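Section 4. Fitting the Gripper and Running the First Tool Check

This section covers the Calloway two-finger gripper from the moment it comes out of its case to the end of the first tool check. It assumes that the arm is already bolted down and that you have finished the power-on steps in Section 3. If you bought the Calloway as part of the Prasness Starter Cell, the adapter plate is already on the wrist and you can skip step 2.

Allow one morning for the whole section. You will need a 4 mm hex key, the gripper cable, the adapter plate and its screws, and a C-clamp for the work board.

CAUTION: Put the arm in Hold and remove the enable key before you work at the wrist. The fingers can close with enough force to break skin.

4.1 Mounting the gripper

1. Jog the arm to the Service position so the wrist faces straight down at chest height.

2. Place the adapter plate on the wrist flange. Line up the pin with the hole marked 0. Start all the screws by hand, then tighten them in a cross pattern.

3. Lift the gripper to the plate and turn it until it seats. Tighten the locking collar.

4. Plug the gripper cable into the port on the upper housing. Run it up the arm and strap it at each joint. Leave a loose loop at the wrist - a cable that is pulled tight will fail early.

5. Return the enable key and release Hold. The status light on the gripper should turn blue within a few seconds.

Note: If the light blinks amber, the controller has not found the gripper. Check the cable at both ends and restart the Kenel control software. If the light stays off, see Section 9.

4.2 Setting up the tool in software

1. Open Kenel on the cell computer and choose Tools, then Add Tool.

2. Pick Calloway 2F from the list. The weight and center point fill in by themselves.

3. Enter the finger length if you have changed the fingers. Measure from the face of the housing to the fingertip.

4. Set the grip force to 2 on the dial screen. This is the setting for light items and should be used for all first tests.

5. Press Save. The software asks for your name. The name goes in the log and can't be changed later.

Note: Older copies of Kenel save the tool but don't make it active. Look for the check mark next to the tool name. If it is missing, press Use Now.

4.3 Preparing the work board

Clamp the board to the slatted table at its far end. Push on the near end with your hand. If the board moves, tighten the clamp and try again. Old boards are fine to use as long as they lie flat. Keep paperwork and the keyboard outside the marked reach of the arm.

CAUTION: The teach pendant has to be within reach of the operator at all times. Do not lay it on the side of the table nearest the arm base.

4.4 First tool check

The check uses a light tool held at an angle, which puts a small sideways load on the fingers and shows slip sooner than a straight pick does.

1. Switch to Teach mode and set the speed to the lowest step.

2. Open the fingers, place the tool between them, and close at force 2.

3. Jog down until the tip of the tool touches the target. Stop there.

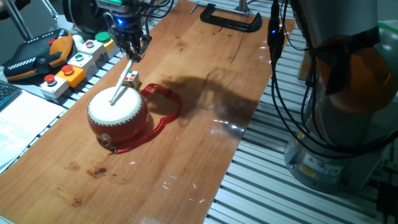
With the tip on the target, check the grip before you jog any further. Look at the fingers from the side and make sure both are flat against the tool. A drumstick and a small drum work well for this check, as the tip can be set on the middle of the white drumhead, and any drift to one side is easy to judge against the ring of studs around the edge. If your drum has a strap, lay it out on the board away from the fingers. Look for the arm's shadow as well, and move your lamp if it falls across the target.

4. Raise the arm by one step, then lower it again. The tip should return to the same place.

5. Repeat step 4 four times. If the tip drifts, raise the grip force by one and start over.

6. Press Record Check. Kenel gives a score out of 100. A score of 94 or higher is a pass.

Note: A low score with no drift you can see often means the adapter plate is loose. Go back to 4.1, step 2.

For help with a failed check, send the log file to Nga Đàm at the Sotance service desk, along with the serial number from the gripper housing. Replies usually go out by the next working morning.

Go on to Section 5 to set the safe zones.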